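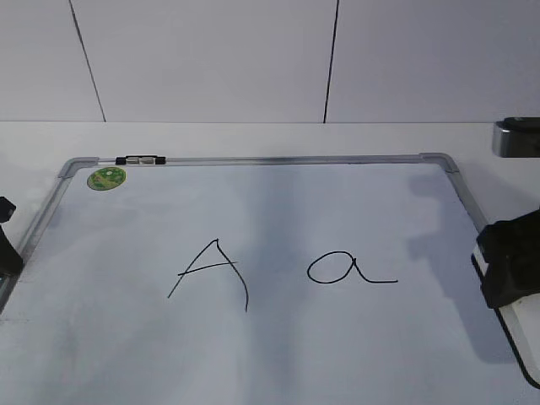 Upper and lower case A in thin black marker on a framed tabletop board.

About Gutard Lettering

Gutard teaches handwriting and board writing to adults and school-age learners at Clodton. The school was set up by Mogens Snorradóttir, who remains head of instruction. Teaching is in English, and the letter models follow a single in-house standard, the Sandhu Sheet, which has been revised 4 times.

What we teach

The core program runs for 11 weeks. It covers the 26 letters in both cases, the numerals, common punctuation, and joined writing at two sizes. Each letter is taught as a pair, capital first, then the lower-case form, with a gap of clear board between them. The pair is kept at the same height on the board so that relative size can be checked by eye.

The letter A is the first pair in the program. The capital is treated as three strokes: left leg, right leg, crossbar. The lower-case form is the single-storey type, a closed oval bowl with a short upstroke and an exit tail. The items marked at this stage are:

Apex: pointed, with both legs meeting.
Legs: ending on the same line.
Crossbar: starting and stopping at the legs.
Bowl: closed, with no overlap at the join.
Tail: short for print, longer where a join is to follow.

A crossbar that runs past the left leg is the fault we mark most often in the first weeks, followed by a right leg that finishes lower than the left. Both are corrected by slowing the stroke. Guidelines are not ruled on the board until the fourth week.

Boards and markers

Learners write on whiteboards laid flat on the table. Wall boards are used for demonstration only. Writing on a flat board puts the forearm in much the same position as writing on paper, and the change to paper in the second half of the program is easier for it. The board is turned slightly to suit the writing hand – clockwise for most left-handers, the other way for most right-handers.

Fine-tip black marker is standard. Broad tips hide stroke faults and are kept for poster work. Boards are dry-wiped between exercises and washed with plain water at the end of the day. Grey smudging builds up on any glossy surface in regular use and does not affect marking. Boards are replaced when old strokes can still be read after washing.

Learners may bring their own board. It should have a rigid frame and sit flat without rocking. A clip on the rail for the marker is useful.

Classes and fees

Group classes are held in the afternoon from 4 pm, and an evening group is added when numbers allow. Each session is 35 minutes, including set-up and wiping down. Longer sessions were trialled and dropped – letter shape declined in the last part of the hour.

Schools and workplaces can book the full program at their own site for $2490, which covers instruction, loan boards, markers and printed copies of the Sandhu Sheet. Travel outside Clodton is quoted separately.

Lastard Workbook

The Lastard Workbook is our practice book for use between classes. It follows the same order as the board program and has a colour key for stroke direction. Enrolled learners receive one copy. Further copies are sold at the front desk.

Enrolment

Intake is continuous except in December, when the school is closed. New learners complete a short writing sample at the first visit and are placed in a group on that basis. Questions about placement should go to the front desk before the first class.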